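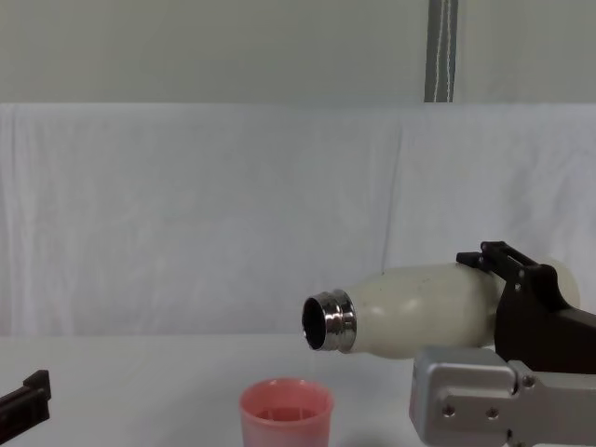 Tomham library opens lending shelf for bottles and cups

Mar 11, 2019

The library in Tomham has started to lend drinking bottles and plastic cups, in the same way as it lends books. The shelf is called Palma and it is next to the returns desk. Residents have given 907 pieces to it since December, most of them cups.

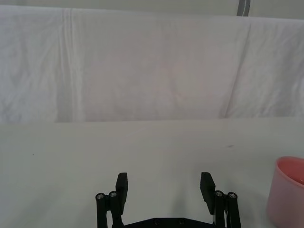 A pink plastic cup by the white cloth.

A library card is enough to borrow up to 21 cups at one time, for example for a birthday or a school outing. The loan is for two weeks and it is free of charge. Cups must be washed before they are brought back, and the library washes them once more.

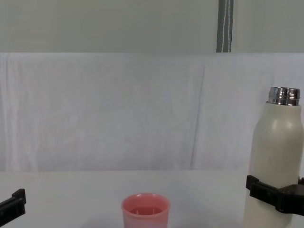 Pink plastic cup with small ribs on the inside, just under the rim.

Insulated bottles are also accepted, including bottles which have lost their cap. The shop Prasimier in Wevach has promised to look for caps that fit, but it could not say how long this will take. Scratches on the paint are not a problem. Bottles with a damaged neck are refused, as a new cap will not close well on them.
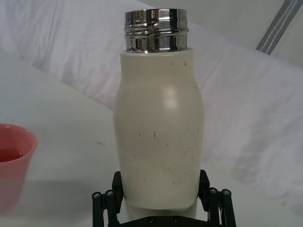 One borrower told us that she would gladly take a scratched bottle, but that she wants to know before she leaves home if it has a cap. She asked the library to put this information in its online catalogue.

The library answered that the catalogue will show it from next month. It hopes to have about 1,000 pieces on the shelf by the summer. Gifts can be left at the returns desk during normal opening hours.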